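Subject: Re: [wubshet-users] Open day at the Ollville shop – what was shown?
From: list member, Ollville

> I could not make it to the open day in June. Can anyone who went say what
> was run on the hand-held grippers? The notice only said "box tasks". I am
> mostly interested in (a) whether the cables get in the way, (b) how long
> one demonstration takes, and (c) whether the Divex converter is still
> dropping episodes. We are still on the old release and would like to know
> before we upgrade.

I was there from 2 p.m. until they closed. Answers in your order, then some notes.

(a) Cables. Yes, to a degree. Both units are wired, and the cable runs back along the forearm and off the table. For work in front of the chest this is fine. Anything that needs the wrists to cross is awkward, and the presenter told visitors to avoid it. I tried a short session myself and found the drag on the left side more noticeable than on the right. A strap at the elbow would help. Someone asked about a wireless version and was told there is no plan for one.

(b) Time. A box task was set at 20 seconds, with a reset after each. The operator stands at the table, works with the item in the box, and returns both hands to the near side before the episode is closed. Visitors ran well over that on the first few tries. The limit is not enforced in software. It is only a target, and long episodes are kept.
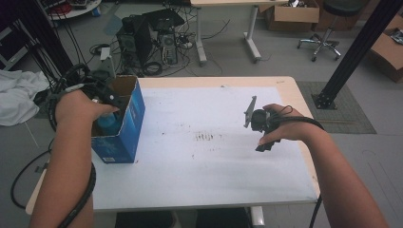
Box task at the main table, left hand on the open flap box, right hand with the gripper.

The sheet on the table is white paper with some smudges and marks. I asked whether background matters for training and got a split answer: one presenter wants it changed often, the other wants it left alone until the first policy is working. No numbers were offered for either position.

(c) Divex. The converter was run live on the set collected before the open day. It read 928 episodes and rejected 93 of them. The rejects were listed with a reason code this time, which the old release did not do. Most were timestamp gaps between the left and right streams. They did not lose the raw files, so a later pass can pick them up. I would call it improved – not fixed.

Other notes:

Bevo (the playback tool) now shows jaw opening as a trace under the video. Useful for finding episodes where the operator closed on nothing. It still will not open two episodes side by side.

There was no playback on an arm. The notice implied there would be, and several people had come for that. We were told the arm side would get its own session later.

If you upgrade, convert a copy first. The new index format cannot be read by the old release, and I did not see a way to go back.

I have the reject list format written down and can post it if it is of use to others.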